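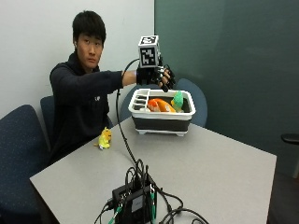 A collapsible dish basket opened out on the table, with the slotted utensil section at the left end.

How to Clean and Care for a Collapsible Dish Basket

By Ansel Fitzsimmons

Print this page | E-mail this page

Search this site Enter keyword Go

A collapsible dish basket takes up very little room when it is folded, and it holds enough for a small household when it is open. The folding part is also what makes it harder to keep clean than a plain wire rack. Water sits in the creases, crumbs get into the utensil slots, and after a few weeks the inside of the folds can feel slick.

This page covers a full cleaning, removing hard water scale, and folding the basket for storage. It applies to the common type with a stiff rim, a soft body that folds down, and a stiff base with feet. I use a Dralus at home and have cleaned several Rodura baskets for other people. The steps are the same for both. If you have a basket with metal parts, skip the vinegar section and use dish soap only.

What you need

Dish soap
A soft sponge or cloth
An old toothbrush
A bottle brush or a pipe cleaner for the utensil slots
White vinegar, if you have hard water
Baking soda
Two dry towels
A sink or tub large enough for the basket to sit flat

Set aside half an hour for the work, plus drying time. Drying takes the longest, so I start in the evening and leave the basket out overnight.

Step 1. Empty the basket and look it over

Take everything out, including the utensils. Check the corners for bits of food and shake them into the trash. Turn the basket over and look at the bottom of the base and the feet. If yours has a drain plug or a spout, open it now. Some utensil holders lift out and some are molded in. Try lifting straight up with light pressure. If it does not move, leave it where it is. The divider walls are thin and can crack if you pry at them with a knife.

Step 2. Open the body all the way

Set the basket on a flat surface and press down on the inside of the base with both palms until every fold is pushed out. A half-open fold hides most of the dirt. On a new basket the last fold can be stiff. Running warm water over it for a minute will loosen it.

Do not pull up on one side of the rim to open it. The rim and the soft body are joined along a narrow seam, and pulling on one side puts all the strain on a few inches of it.

Step 3. Rinse

Rinse the inside first, then the outside, with warm water from the tap. Tip the basket so the water runs toward one corner and carries the crumbs with it. Use your finger to push out anything stuck where the body meets the base.

Step 4. Wash the folds

Put a few drops of dish soap on the wet sponge and wash the body in the same direction as the folds. Go all the way around once on the inside and once on the outside. Then use the toothbrush along each crease. Hold the body from behind with your free hand so that it does not give way when you press.

A dark body does not show dirt very well, so go by feel. Run a fingertip along the crease. If it drags a little, it is clean. If it slides, wash it again.

Avoid scouring pads and powdered cleansers on the soft part. They leave fine scratches, and the scratches hold grime.

Step 5. Wash the utensil slots

Narrow slots are the worst part of any dish basket. Knives and forks go in wet, the water runs to the bottom, and it has nowhere to go if the drain holes are blocked.

Squirt a little soap into each slot and add warm water. Work the bottle brush up and down, turning it as you go. If the brush is too wide, fold a pipe cleaner in half and use the bent end. For slots that have a brown film at the bottom, put in half a teaspoon of baking soda with enough water to make a thin paste, wait ten minutes, and brush again.

Check the holes at the bottom when you are done. Hold the basket over the sink and pour water into the slots. It should run out freely. A toothpick will clear a blocked hole.

Step 6. Wash the rim and the base

The rim gets touched more than any other part – wash the top, the underside of the lip, and the handles if there are any. On a white rim you may see gray marks from pans. Baking soda on a damp cloth takes most of them off. Tea stains take longer. Lay a cloth soaked in baking soda and water over the stain for an hour, then wipe.

Turn the basket upside down and wash the base and each foot. Dirty feet leave rings on the counter.

Step 7. Remove scale

If there is a chalky white film on the base or in the slots, you have hard water. Mix one part white vinegar and two parts water in the sink, deep enough to cover the film. Let the basket sit for 20 minutes, then brush and rinse well. Do not leave it in overnight. One soak is usually enough for a basket cleaned every month. Heavy scale may need a second soak the next day.

Never mix vinegar with bleach, and do not use bleach right after vinegar. If you want to disinfect, finish the vinegar step, rinse everything thoroughly, and wait for another day. Follow the directions on the bleach bottle for the amount.

Step 8. Dry it

Shake off the water over the sink. Wipe the rim and base with the first towel, then press the second towel into each fold. Stand the basket upside down and propped up at one end so air can get in underneath. Leave it open. In my kitchen this takes overnight in February and only a few hours in summer.

A fan helps. A hair dryer is too hot for the soft body, and so is the top of a radiator.

Folding it for storage

Only fold the basket when it is fully dry. Put it on a table, set both hands on opposite sides of the rim, and push straight down. The body should fold in on itself evenly. If one side goes down before the other, lift it back up and start again. Forcing it leaves a kink that gets worse over time.

Store it flat with nothing heavy on top. A shelf or the gap beside the refrigerator will do. If it stands on edge, put the long side down. Avoid the cabinet over the stove, where it gets warm and greasy.

If you are putting it away for a season, tuck a folded paper towel inside. It takes up any dampness you missed.

How often to clean it

For a basket used every day, rinse it and wipe the slots once a week, and do the full cleaning once a month. If it only comes out for camping or for holiday dishes, clean it before you put it away and rinse it again before you use it.

Everyday habits that help

Rinse plates before they go in the basket, even if they have just been washed. Leftover suds dry into a film.

Put knives in with the points down, and put heavy serving spoons on the side of the holder closest to the rim. Tall ladles can tip a light basket, especially when it is empty at the other end. I lay them flat instead.

Spread the weight out. Two cast iron pans at one end will push down the folds on that side. Heavy pots are better dried on a towel.

Open the drain, if there is one, before you load the basket. It is easy to forget and hard to reach later.

Common problems

The basket smells. Usually this comes from the utensil slots. Repeat step 5, then let the basket dry outdoors in the shade.

The body will not stay up. The folds may be tired from years of use, or the basket may be overloaded. Take out half the dishes and see if it holds. If it sinks when empty, it is time to replace it.

The body has come away from the rim. A short gap can be pressed back into place on some models. Try it with the part warm from the tap. Glue does not last long in a wet place, and I would not use it near dishes.

Black spots in the creases. Treat them as mildew. Wash with soap, rinse, and use a bleach solution made up as the bottle directs. Spots that stay after two tries are probably stains in the material.

Can it go in the dishwasher? Look for a mark on the base or check the instructions. The Dralus can go on the top rack, but mine is too long to fit with anything else, so I wash it by hand.

Related articles

How to Clean a Wire Dish Rack
Getting Tea Stains out of Plastic
Hard Water Film on Glasses
Folding Storage for a Small Kitchen
How to Wash a Utensil Crock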